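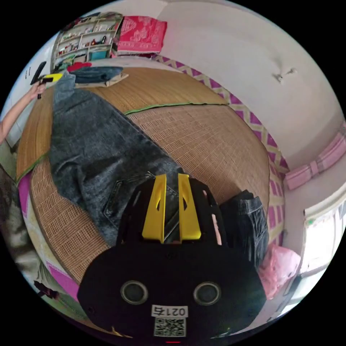

Right gripper stops closing in the middle of a fold

Ebuka Ajayi wrote:
Folding jeans with a pair of hand-held grippers, left and right. The right one quits closing partway through a session. I squeeze, the fingers come in maybe halfway and stay there. Let go, wait 30 seconds, and it works again. The left one has never done it. Both run the same Emura firmware. Denim only so far – T-shirts and towels are fine.

danladi_k wrote:
Thick seams. You're stalling the motor at the waistband and it drops out to protect itself. Lower the current limit and pinch a single layer.

Ilten wrote:
Don't agree. A stall would show up on both sides. I had this on one unit and it was the cable inside the grip, right where it bends. What does the log say when it stops?

Ebuka Ajayi wrote:
Log shows position frozen and no error code. Current limit is at the default. It happened 7 times in the last 50 folds, twice when I was holding nothing but a pant leg, so no waistband there.

danladi_k wrote:
A pant leg still has the inseam. I'd try the limit before opening anything up.

Vivico wrote:
Please stop using it until you know. Mine froze the same way, then let go of the fault and snapped shut on my thumb while I was picking lint off the fingers. Power it down before you touch that end.

Ilten wrote:
Seconded. Easy test: hold it still, no cloth, and run 1000 open/close cycles. Then do it again while flexing the cable by hand, well clear of the fingers.

Ebuka Ajayi wrote:
Still run was clean. With the cable flexed it froze on cycle 30. Swapping the cable tonight. I'll leave the current limit alone for now so I only change one thing.

danladi_k wrote:
Fair enough, that does look like the cable. I still think the default limit is too high for jeans.

Contact the moderators | Copyright remains with the posters | Back to top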